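Week 8 handout: Wood that moves

Wood never quite stops moving, and I love that! A board swells across the grain in damp air and shrinks when the heating comes on, while its length barely changes. A wooden top on a metal base has to allow for this. 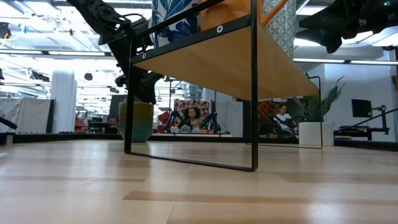

Someone in the Plarcombe group asked whether varnish stops the movement. It only slows it - finish both faces, so they keep pace with each other.

Grain direction matters just as much for small shelves. Run it lengthwise and a thin board carries far more.

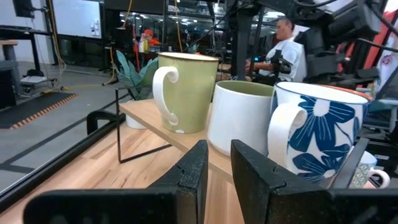
Bisht wrote back that quartersawn boards stay flatter, and yes, they do! Bring an offcut next week.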